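Let the technician drive

Posted 5 Oct 2025

Quick one, I have a train to catch. Been meaning to write this since the argument at Skolard's open day, the one where half the panel said remote demonstration is a dead end and the other half nodded politely and went for coffee.

I think they're wrong. Also I think the people defending it are defending the wrong part.

The usual complaint. Teleoperation is slow. It is! Putting a processor in a socket with your own fingers takes no time at all, and doing it through a control handle and a couple of screens takes long enough that you start hating the processor. Then someone does the arithmetic, says look, 74 demonstrations in a week, this will never scale, go do it all in simulation. Fine. Show me the simulation that knows what a retention lever feels like when it's half a millimeter off. I'll wait.

Hand guiding has the opposite problem. You grab the arm and pull it where you want it, feels lovely, everybody gets it in a minute. But your own hands and shoulders are all over the workspace, right where the cameras need to look. And you're feeling the contact through your wrist, so you correct for things the robot has no way of sensing. You've taught it a path. The reasons for the path stayed in your arm.

With remote control you only get what the robot gets. Thats the whole case for it, really. If the operator can't tell from the wrist view where the fingertips are, the policy can't either, and you find out in the first hour instead of in November when the demo is due.

PC assembly is where I'd send anyone who doubts this. Processor, memory, a fixture to hold the parts, an old tower on its side. Everything shiny, everything close together.
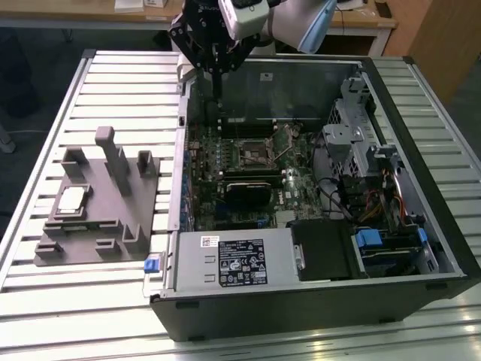
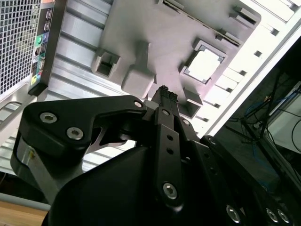
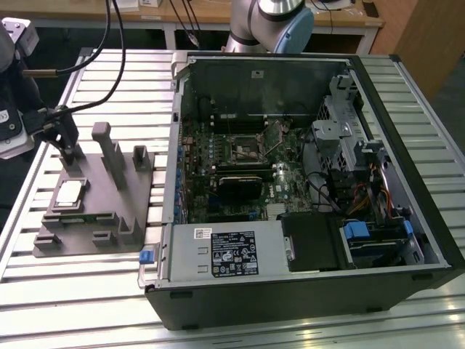

Samira Najjar trained operators at Marnura for a good while and she told me the best ones were never the gamers. Everyone assumes gamers. Her best was Orysia Kuzmenko, who had spent years on a repair bench and moved the arm like she was bored. No flourishes. Stop, look, come down straight, let go. When a part sat crooked she backed off and came in again, and she left the bad approach in the recording. Some of the younger folks were deleting theirs.

Don't delete them!! I can't say this loud enough. A set of 400 perfect insertions teaches a robot what to do when nothing is wrong, and something is always wrong. The recoveries are the good stuff. Label them, sure. Keep them.

Which gets me to what actualy bothers me. Who does this work and what they get for it. The papers say "demonstrations were collected" like they fell off a tree. Passive voice, every time. Somebody sat there. Somebody decided to come at the socket from the left and not over the top, and that decision is now in the model, and their name isn't anywhere. Pascal Deschamps made the point at the open day and got a laugh, he wasn't joking. Brilero at least lists operators in its dataset notes. Cheap to do. Why is it rare?

And pay. The going idea seems to be that anyone can drive an arm after 6 hours of practice so it's entry-level work, entry-level money. Anyone can drive it, yes. Badly. Then you get a pile of jerky hesitating data and a very expensive engineer spends a month filtering it. I'd rather have 18 sessions from someone who knows the job than a warehouse full of the other kind.

Yolanda Cusi disagrees with me on this, for the record. Her view is that quantity wins eventually and the skilled-operator thing is nostalgia, people like me wanting the craft to matter. Could be. I do want it to matter. But I noticed when her own group at Escobedo got stuck on seating memory modules, they went and found a technician.

One more gripe and then I'm off. Interfaces. If you build the control rig, sit in it. A full shift, not ten minutes with a colleague watching. Hanan Hattar has been asking for a foot pedal to pause recording for as long as I've known her and she still reaches over and hits a key with her elbow. The robot gets a new wrist camera every year. The person teaching it gets the chair nobody else wanted.

Comments are open, be nice, I won't see them until tonight.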